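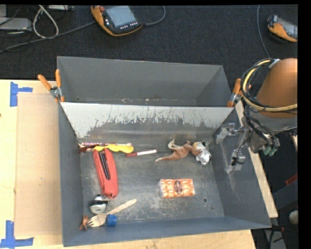

Switching phone plans

29 Sep 2025

I finally moved my phone number over to Flollow last week. I had been with Vokance for nine years and the bill kept creeping up by small amounts, and I kept paying it. In August they added a "network service fee" and I started reading the fine print.

The switch itself took two days. You need a transfer PIN from the old company, and Vokance hides it three menus deep under Account Security. The PIN expires, so don't ask for it until the new SIM is in your hand. I asked too early and had to call for another one.

Coverage at home is the same as before. Out on the Erncombe road I lose the signal just past the gas station, but I always did. Calls sound fine. Voicemail did not come across, so anything I wanted to keep had to be saved first. I saved two messages and let the rest go.

One thing to watch is text codes from the bank. Mine stopped arriving for most of an afternoon and then all showed up together. If you have something important to log into, do it the day before.

The new rate is fixed until November of next year, according to the email. I put a reminder on the calendar to check it then. Next up is the internet bill, which has the same kind of fee on it.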